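Home | Forum | Projects | Downloads | Search

Print this page | E-mail this page

Forum > Learning from demonstration > Folding clothes: how many examples, and how clean?

bestidano
08/06/2026

Hello to all. I am collecting examples for a policy that must fold clothes, two arms on one table, the operator moves the leader arms and the followers copy. We are a small team and I would like to hear how other people decide when an example is good enough to keep.

At this moment we have 1,059 episodes saved. My colleague Rekha Lobo wants that we throw away every episode where a grasp was missed and repeated. I want to keep them. When I trained only on the perfect ones, the arms closed on air, did not notice, and continued the fold with nothing inside the grippers. With the repeated grasps included, the policy sometimes goes back for the cloth. But it also became slower, and it hesitates before grasps which are easy.

What do you do with such episodes?

vasic_k

Rekha is right, in my opinion. If you mix hesitation in the data, you get hesitation in the policy. We had 18 operators during January and each one had a different way to recover from a bad grasp. One opens wide and starts again from above, one pushes the cloth to the side, one simply waits. The model learned the average of all this and the average was useless. We removed all of it and recorded again with two operators only.

Elov

I disagree with vasic_k. Eighteen operators with no written instruction is the problem there. The recoveries are innocent. Write one page which says how to recover: open, lift, go back to the position above the edge, try again. Then everybody does the same movement and you can keep these episodes.

Also I would mark them. We put a label at the moment when the retry begins, so later you can train with or without this part and compare.

vasic_k

A label costs time. Who will watch more than a thousand episodes again?

Elov

The operator presses a foot pedal. Nobody watches anything again.

vasic_k

And when the operator forgets the pedal? Ours forgot the pedal very often.

estitz

May I ask a more basic question to the first poster. How do you start each episode? I see many datasets where the garment is always placed nicely flat in the same orientation, and then people are surprised that the policy cannot work with a garment which was dropped on the table. For me this matters more than the retry question.

We use a simple rule: of every 20 episodes, five start from a flat garment, the other fifteen from a garment which is thrown. It is more tiring for the operators – they complain to me every week – but the result on new clothes was much better.

bestidano

Thank you for the answers. To estitz: until now we started mostly from flat, with small changes of the angle. I did not keep a record of how many started another way, and this was careless of me.

The other difficulty is dark clothes. On an orange-brown table the contrast is fine, but when the black fabric is folded on itself the inner edges disappear in the camera, and even the operator is not sure how many layers he is holding. I add one picture from the head camera so you see how we hold the cloth at both ends.

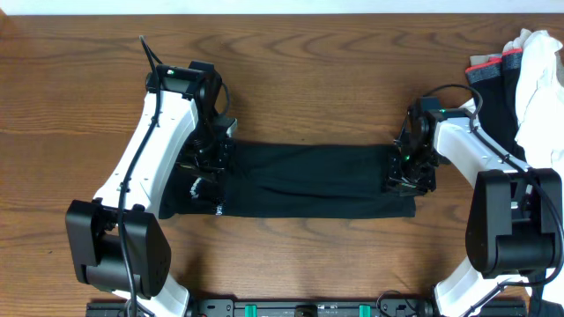

Both grippers on the black garment, pulled into a long flat shape. The next clothes are in the corner at upper right.

Elov

Good tension in the cloth. For black fabric we raised the exposure and accepted that the white parts of the arms are burned out. The policy does not care if the arms look ugly. Do you fix the exposure or is it automatic? If automatic, fix it today, before you record more.

One more thing, I would take the pile out of the view. The policy may learn that the pile in this corner means something, and when you test without it you will have a strange result.

estitz

I would leave the pile, but move it between sessions. In a real room there is always other stuff on the table. I like also the white print on the left part of the cloth, it gives to the camera at least one feature to follow. Totally plain black is the worst case, I would collect more of this kind.

vasic_k

For once I agree with Elov. Clean table first, and add the mess when the basic fold works.

bestidano

The exposure is automatic, I am ashamed to say. I will fix it and record around 100 new episodes with black clothes, most of them from a thrown start as estitz suggests. Half with the pile moved to different places and half without the pile, then I can train on each half and compare.

For the retries Rekha and I agreed to try the pedal for these new episodes only. The old ones stay as they are until we have a number to argue with.

Elov

Please write the instruction page before the recording and not after :) If you want I can send you ours, it is short, but some sentences need translation.

bestidano

Yes please, send it by private message.

Print this page | E-mail this page

Previous topic | Next topic | Back to top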